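The Great Block Sort, or what I did instead of the ironing

Right, quick one as I've got a pan of potatoes on and half an hour if I'm lucky.

Some of you asked after the last post how the playroom was coming along. Badly, is the answer. Well, not badly. It is not a playroom for a start, it's the end of the dining room where the piano used to be, and everything that was meant to live in there has been slowly creeping through to the kitchen since September. Crayons in the fruit bowl. Train track behind the toaster. And blocks, blocks, blocks. The big chunky sort, the ones for small hands, which I will say hurt less than the little ones underfoot but not by as much as you'd hope.

So this week was blocks week. Kettle on, radio on, everything tipped out, no stopping till they had a proper home.

I should explain how we got so many. We started with one tub, new, a birthday present. Then my sister passed hers on when they moved to Tritlow and didn't want to pay the removal people to shift them. Then there was the Brolodside school fair, where I paid 2 pounds for a carrier bag of them, tied at the top, sold as seen. I thought it was a bargain. It was, but there was also half a biscuit in it, and a sock.

Last lot came from the charity shop on Pilkington Street. That was my fault entirely. I went in for a lampshade.

Anyway I counted. I never count things, I'm not that sort of person, but once they were all out on the floor I wanted to know. 385. That's with the odd flat ones and the bits that are really doors and windows, and not counting the animals, who have their own basket and are a matter for another day.

Washing them first. People get very worked up about washing blocks and have systems with net bags and the top shelf of the dishwasher. I did mine in the washing-up bowl with warm water and a squirt of the ordinary stuff, in batches, swished round with my hand, then out on old towels. The school fair ones needed a second go. An old toothbrush gets between the studs. Any that had stickers on I left out of the water and just wiped with a damp cloth, and the printed ones too, as I've lost a few faces that way before. (We have a bus driver with no eyes. The children don't mind. I do.)

Drying takes longer than you think, water sits up inside them. Turn them over halfway. I left them overnight by the back door with the towels under and then trod on one at 6 in the morning letting the cat out.

Then the actual sorting, which I did at the kitchen worktop standing up, becuase if I sit on the floor I start building. 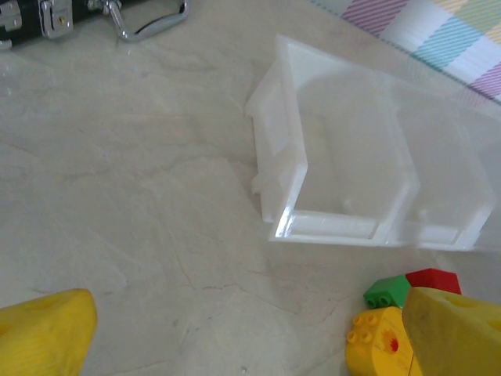 Page last changed: September, 9.40 pm

Tried colours first. Everybody does. Reds, greens, yellows, all very pretty, and I had a lovely half hour feeling like somebody off the telly. The trouble is no child in this house has ever once asked for a green one. They ask for a long one, or a square one, or "the one that's like a slide". So colour looks nice on the shelf and is no help whatever at 5 o'clock when somebody needs a slidey one NOW.

Tipped it all out again. Did it by shape.

Where I've ended up:

Square ones, four studs on top, the bulk of the lot. Big tub, no lid.
Long ones. Other big tub, same, no lid.
Slopes and roofs. Shoe box for now.
Anything with a picture on it. Small tray.
Wheels, doors, windows, the thing I think is a petrol pump. Small tray again.

That's it. I had 11 groups at one stage, with slips of paper, and it was ridiculous. I had a group for "curved but not very". If I can't remember what goes where after a cup of tea then a four year old has no chance, and more to the point neither does whoever's putting them away at bedtime, i.e. me.

A word about trays. I've been through a few. What I like for the small bits is a white plastic one with compartments, open at the top, nothing fancy. See-through enough that you get a bit of a hint from the side. Two compartments is my limit. I did have one years ago with lots of tiny sections, meant for screws I think, and it was useless for this, you couldn't get one decent sized block in and the bits that did fit got wedged. With chunky blocks you want room for a hand to go in and come out again holding something.

Also the shape of the thing matters. The worktop is that creamy marble pattern with the veins in, which came with the house and shows every crumb, and anything with a slippery bottom goes sailing off down it the minute it's leaned on. A folded tea towel underneath cures that. I do the same on the shelf now with an offcut of the non-slip mat from the drawers.

And do stick a tray on its side and give it a good tap over the bin before you fill it. The fluff. The FLUFF. I don't know where it comes from, mine had been in a cupboard.

Labels – I went back and forth. In the end, no words, since only one of them can read and he won't. I drew round a block on a bit of card and taped it to the front. So the square tub has a square on it, the long tub has a long one, the slopes have a wobbly wedge that looks like cheese. They call it the cheese box now and I think we're stuck with that.

Things I chucked or passed on:

Anything chewed. There was a fair bit of chewed.
Anything cracked, they pinch fingers.
The ones that nearly fit. You'll know if you've got these. Some other make, a hair too tight or a hair too loose, and they cause more tears than all the rest put together. I'd been putting up with them for ages and I don't know why. Bagged up, gone.

Not sure yet about the baseplates. They don't fit any tub I own. At the moment they're stood up down the side of the bookcase, and every time a door slams they go over. A Tonari rack has been suggested, that's the kitchen shop next to the station, where I got the lid holder I've never used for lids. It might do. Plates, lids, same sort of shape. Will report back.

How long did it all take? Washing, one evening. Sorting, two, plus a bit of one afternoon with "help". Help meant that a tower went up in the middle of the slopes and I wasn't allowed to move it, so I sorted round it. It was quite a good tower. It had a car park.

What I'd do differently is get the containers out before I tip anything over. I did it backwards, had the whole lot loose on the side and nowhere for it to go, and went rummaging under the stairs while dinner was late. If you're going to have a go, get your tubs in a row, empty, first. Then tip. Also clear the draining board, you'll need it. And pick an evening when you don't want the worktop, as we had beans on toast eaten standing up at the hob end.

And do keep one small pot out for strays. It lives on the windowsill, and any block found under the sofa, in a wellie, in the bread bin, goes in the pot and then gets sorted properly when the pot's full. Otherwise you're walking to the dining room and back with one yellow brick at a time, all day long, and you'll give up by lunch. I gave up by lunch. The pot is from after that.

I've been asked before whether it's worth it when they only tip it all out again. Yes and no. They did tip it all out again, the very next morning, the whole square tub, all over the rug. But it went back in the tub in the time it took the kettle to boil, with one of them doing it without being asked (suspicious), and I've not found one in the toaster since. There's room on the floor to put your feet. I can see the skirting board, it wants painting, I'm not looking at it.

Next up is the train track, which is going to be worse as it doesn't stack, and half of it's wooden and half of it isn't. If anyone has a clever way of keeping curved bits of track that isn't just a big bag, please do leave it in the comments, I'm all ears. I've seen them hung on hooks but that seems like a lot of drilling for something they'll have grown out of by the time I find the drill.

Oh and somebody asked where the animals' basket came from. I can't remember, sorry. It was my mum's, it had wool in it.

Potatoes are boiling over, got to go. Will put up the shelf measurments tomorrow if I can find the tape measure, which was last seen being a snake.

Posted in: Home, Tidying, Small people
2 comments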